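### 3.2 Low surfaces as holding areas

The second pattern concerns surfaces below seat height. In the Pirkthorpe homes, ottomans, storage boxes and coffee tables took on a role that residents seldom named when asked where things were kept. We call these holding areas: places where an item is set down without a decision about where it will go next. They differ from storage, as defined in Section 2, in that the resident could not state a rule for what belonged there.

The item log for this part of the study contains 742 entries from bedrooms and combined bedroom and living rooms. Of these, 176 were recorded on a low surface. Each entry gives the item, the surface, the nearest fixed piece of furniture and whether the item was covered by another. Entries were coded by the first author and checked by Carleen Ellery using the Fikness scheme, with two changes. We merged the codes for paper and tissue, which the coders could not separate reliably when the item was crumpled. We also dropped the code for "decorative cloth," because a cover laid over a box or table was treated as part of the surface and not as an item on it.

Textiles and thin plastic were the hardest classes to log. A folded shirt has a clear outline and a clear top, but a crumpled cloth has neither, and two cloths in contact were sometimes entered as one. The rule adopted in November was to log a separate item wherever a change of color or material could be seen from standing height. This rule undercounts piles of a single color — bed linen in particular — and we accept the loss. Bags were logged as items whether or not their contents could be determined.

Holding areas were usually within reach of the bed. McKinnon's account of bedside clutter treats the nightstand as the center of such activity, and where a nightstand was present our entries agree with it. Where there was none, the same kinds of items moved to whatever low surface stood nearest, and the pile became wider and more mixed. Residents described clearing it as a single task ("doing the table") even when the items belonged in several different rooms.

### 3.3 The floor as a second layer

Items on the floor followed a different logic. Containers and powered equipment made up most of the floor entries, and both tended to stay where they were between visits. The position of powered equipment was set largely by the outlet and the length of the cord. Residents tidied around it. When asked to put the room in order, they cleared the low surface first and left cables until the end or did not touch them at all. For the Zistament protocol, which scores a room on a scale of 0 to 100, this order matters: a room can gain most of its points from one cleared surface while the floor is unchanged. We therefore report surface and floor scores separately in Table 4.

Cable entries need a further note. A cable was logged once, at the point where it met the floor, regardless of its length or where it ended. Bundled cables in a container were logged as one item. The two layers are best read together, as they compete for the same strip of space beside the bed. In Figure 3 the covered table holds a mixed pile of cloths, bags and a blue tin, while a black bucket stands on the plank floor next to it and an open cardboard box of tangled cables and chargers sits under the end of the bed. Under our rules the bucket and the box are both floor containers, but only the box has contents to log, and those count as one item. The router and the power strip are entered separately as powered equipment, and the long white cable running up the side of the bed is entered once.
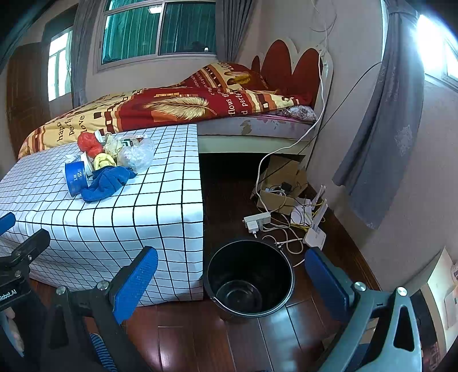

**Figure 3.** Low surface and adjacent floor layer beside a bed.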